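7.3 Wire caught in gripper (fault 65)

Arm stops, gripper won't close. Usually a loose wire.

1. Hit stop. Hands out untill both arms are still.
2. Check the slab between the grippers for strands.

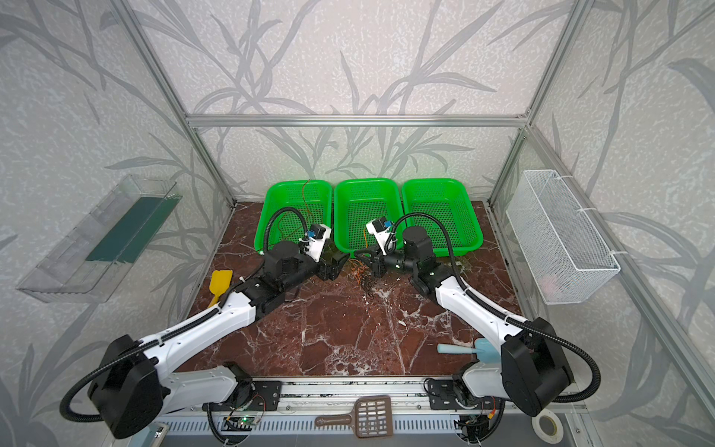
Demyd Karpenko asks if pause is enough. No. Use stop.

3. Look for loops at the fingers. Do not pull on them, fingers can snap shut.

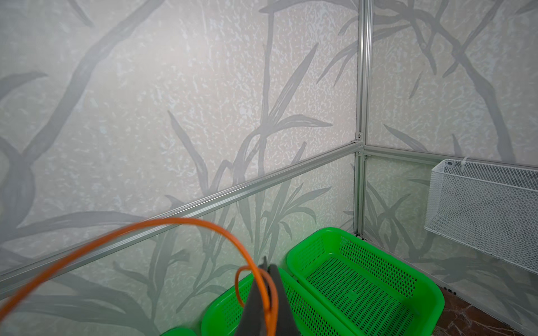 Fig. 7-2. Orange cable looped at gripper

4. Cut power, open fingers by hand, lift wire off.
5. Check the basket rims too, same wire snags there. 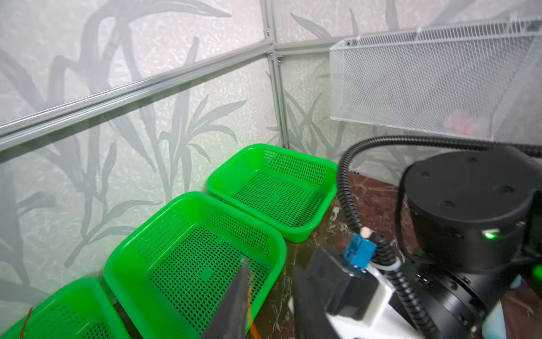

Nadiia Levchenko adds that fault 65 comes back if you skip the re-home.

6. Power on, re-home, clear teh fault.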